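Gourlay, Plostport: Go Hungry, Sit at the Counter

I had walked past Gourlay maybe a dozen times while the paper was still up on the windows, and when the paper finally came down in October I was through the door that same Friday. I've been back twice since. I'm already planning the fourth visit, and I haven't told my brother yet, so if he's reading: yes, you're coming!

The room is the old Durnine ticket office, a long narrow place with 20 counter seats and a few tables squeezed along the back wall. Get the counter if you can. Tarek Sleiman, the chef and owner, works right in front of you, and he'll happily tell you what he's salting and how long it's been sitting there if you ask (I asked a lot). Before this he cooked at Kultach, the little lunch place by the ferry, and regulars from those days will be glad to hear the smoked eggplant came with him. It's better now. More lemon, a bit more char, and a pool of green chile oil that I chased around the plate with bread until there wasn't any left to chase.

Start with the clams. They come in a shallow bowl with white beans, dill and a broth that tastes like somebody spent all day on it, and one order is really enough for two people, though I'd fight you for the last spoonful. The flatbread is baked to order and arrives puffed up and blistered, so it takes a few minutes. Order it the second you sit down.

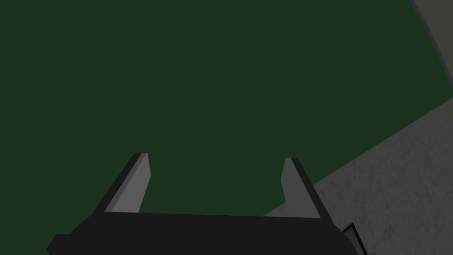 Black and gray over dark green

The mains are where I started making little noises at the table. Lamb shoulder is the one everybody talks about, cooked for 7 hours and then finished over the fire so the edges go crisp and sticky, and it deserves the talk. But the dish I keep thinking about is a whole mackerel, split and grilled, under a heap of parsley, shaved fennel and pickled raisins. I don't even like raisins! I ate every one. The roast cabbage with walnut sauce could be a full dinner for someone who doesn't eat meat, and it's filling in that good cold-weather way.

I do have a couple of gripes. The music gets loud after eight o'clock, loud enough that my friend and I gave up on one story halfway through and finished it on the sidewalk. And the potatoes, on my second visit, needed another ten minutes in the oven. They were perfect the next time, so maybe I caught them on a busy night.

For drinks, there's a short wine list with plenty by the glass, plus a sour cherry and soda thing with no alcohol that I liked more than my cocktail. Dessert is small: two choices, and both are good, but the tahini ice cream with burnt honey is the one to get. It's salty and cold and a little chewy where the honey hardens on top, and it comes with two spoons whether you ask or not.

Service was warm every time. Our server talked us out of a third starter, which I appreciated later, around the time the lamb landed.

Gourlay is open for dinner only and takes reservations for the tables. Counter seats are first come, first served, and at 5:30 I've walked right in.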